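September 11, 2023

## Setdale library to open later on two evenings

Setdale library will stay open until 8pm on two evenings a week from next month, after a survey of members found that many could not get there before it closed at half past five.

The new hours apply to the main building in Lévesque Street. The small branch at Durnico will keep its present times, although its returns box is being moved to the front wall so that books can be dropped off at any hour.

The survey ran for 3 weeks over the summer and drew 200 replies. Evening opening was the most common request, followed by more seats with a plug socket and a longer loan period for large-print books. The library has agreed to the first two. Loans of large-print titles will stay at three weeks, but they can now be renewed by phone as well as at the desk.

To pay for the extra hours, the library will open an hour later on two mornings, when the building is at its quietest. Toddler story time, which used to start at half past nine on one of those days, moves to quarter past ten. Parents who have already booked a place do not need to book again.

The study room upstairs will be available during the late sessions. It has 16 seats and can be used without booking, except in the two weeks before school exams, when places will be given out at the desk. The local history shelves will also be open, but older maps and parish papers must still be asked for a day ahead.

Members will notice a change to the catalogue as well. The old system is being replaced by one called Motulico, which lets people see whether a book is on the shelf before they set out. Library cards and PINs stay the same. Reservations made under the old system will be carried over, and anyone whose reservation is missing should ask at the desk with the title and author to hand.
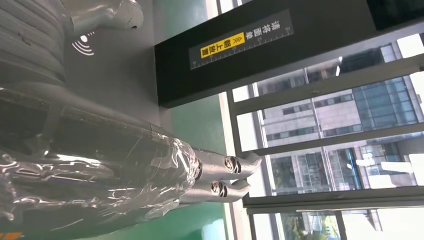
Will there be staff on duty during the late sessions?

Two members of staff will be at the desk until closing, and they can issue new cards, take payments and help with printing. The last print jobs need to be sent by quarter to eight.

The evening hours will be tried until the end of December. A second, shorter survey will be handed out at the desk before then, with paper copies also left at Durnico. The café on the ground floor is not part of the trial and will close at four as usual, but the drinks machine by the stairs will be left on.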